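## 4. Writing and testing your first set

The Sillau joke card printer arrives with 74 jokes already in its memory. Most people want to add their own after the first evening, and this section explains how to do it. You need the printer, the Kao keypad and one roll of paper. If the keypad is not yet paired, please go back to section 3.

A "set" is a group of jokes which are printed in a fixed order. One set can hold up to 58 cards. For a dinner or a school party we recommend six, as guests get tired of reading from small paper.

### 4.1 Enter the jokes

1. Switch on the printer and wait until the green light stays on.
2. On the keypad, press **Set**, then **New**. The display shows an empty line.
3. Type the opening of the joke, for example: *Why did the baker go to the bank?*
4. Press **Turn**. This key tells the printer where the reader must stop and wait.
5. Type the answer: *He needed the dough.*
6. Press **Save**. You hear one short tone.
7. Repeat steps 3 to 6 for each card.

**Note:** The Turn key may be used only once in each joke. For knock-knock jokes, which have several turns, choose **Dialogue** in step 2 in place of **New**. The printer then puts every speaker on a separate line.

**Caution:** Do not switch off the printer while the display shows "Saving". The whole set can be lost, also the cards which you saved before.

### 4.2 Choose the order

The order of the cards makes a bigger difference than many users expect. A weak joke in second place is quickly forgiven — the same joke at the end is remembered all evening. Press **Order** and move the cards with the arrow keys. We suggest to begin with a short one and to keep all the puns away from each other. 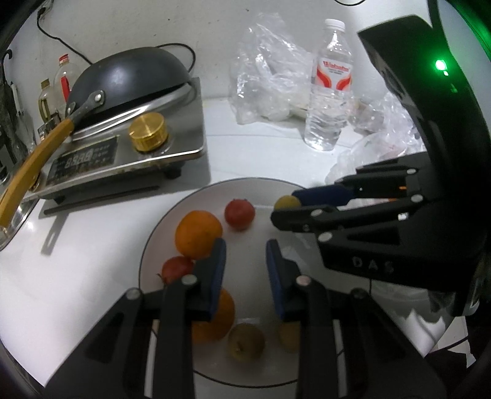 When you are satisfied with the order, press **Lock**. A locked set can be printed as often as you like, but it cannot be changed until you press **Lock** again and hold it for two seconds.

### 4.3 Print a test card

1. Press **Test**. Only the first card is printed.
2. Check that the answer is on the back side and cannot be read through the paper.
3. If the answer can be seen, go to **Menu > Darkness** and lower the value by one step.
4. Print the test card again.

**Note:** Avar paper is thicker than the Fluvavon roll in the box. With Avar paper you can usually leave the darkness as it is.

**Caution:** The cutter behind the front cover is sharp. Keep children's fingers away from the paper slot while a card is coming out.

The memory holds 2000 jokes in total. When it is full, the display shows "No more room" and you have to delete a set before you can save a new one. To delete, see section 6.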